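Notebook — regrind trials, post-consumer HDPE
2019-08-01
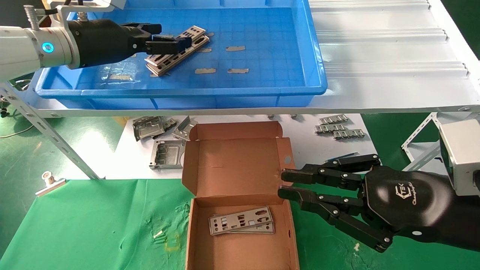
Photo: V. McKinnon / Plakow

Continuing from the June entries. Second lot from Prarnholm, crate and bottle mix, 58 bags received. Paperwork says 1,153 kg net. I have not reweighed, will do so before we invoice anything.

Wash line: ran at the same settings as the first lot, caustic unchanged. Foam in the friction washer again after the first hour. Dosed Livex at the low rate and it went down, but the rinse water stayed cloudy longer than I would like. Need a turbidity reading next time instead of my opinion.

Float-sink: light fraction looks clean. Sinks are mostly label film with mineral filler, a little PET, some grit. Kept a jar of each on the shelf over the balance, labeled lot 2. Do not throw out the jar with the tape on the lid, it is the lot 1 reference.

Moisture after the centrifuge is still too high for the small extruder. Held the flake in the dryer overnight. Result OK on the morning sample, no steam at the vent.

Extrusion: 23 bags through so far. Melt pressure climbed steadily and we changed the screen pack twice. First pack was loaded with paper fiber, second with paper fiber and a few specks of aluminum foil. The foil is new. Lot 1 had none. Vernon thinks it comes from induction seals on the bottles and wants the eddy current unit moved ahead of the granulator. I would rather try a finer screen on the air classifier first — less to move, and we can put it back the same afternoon.

MFI: three cuts per sample, spread wider than lot 1. Either the blend is uneven or the die needs cleaning. Clean the die, repeat, then decide.

Color: gray-green, darker than the Lachance spec plaque. Fine for pipe, not for caps. Smell is detergent, faint.

To do
— reweigh remaining bags
— die cleaning, repeat MFI on the retained samples
— ash test on both screen packs
— ask Prarnholm whether they changed bottle supplier after June
— order caustic, down to the last drum

Remaining bags stay inside, north wall, until the ash numbers are in.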